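Leaving the city for Fenance

When Iona Rankin moved to Fenance she knew one person there, and that person left after a month. Today she runs the evening choir, which has 60 members and a waiting list.

"I did not come for singing," she tells me in her kitchen. "I came because the rent in Niven was eating me."

The village has 158 houses and one bus. In the first winter she almost went back. Then she saw a paper note in the bakery: altos wanted, no experience. 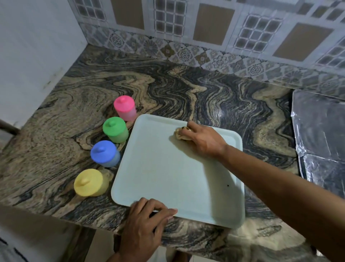
Rankin adds that she could not read music then and still reads it slowly. She learned her part from a tape, on the bus to work - the other passengers were patient.

The choir practises in the old school at Pernier, where the heating is weak. In August they sang at the Mundura festival for the first time. "We were placed ninth of eleven," she says, "and we celebrated like we had won." 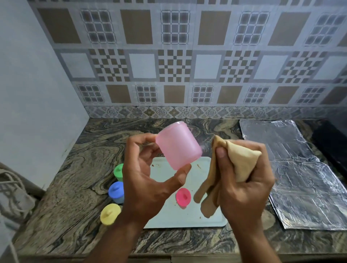

A pink cup and a cloth, in the kitchen.

I ask if she misses the city. She thinks for some time. "I miss the cinema. I miss to be unknown also, a little. Here, if I have a cold, three people ask me about it before lunch."

The new season starts with an old sea song in four voices. She has not yet found enough tenors, and she asks me twice if I sing.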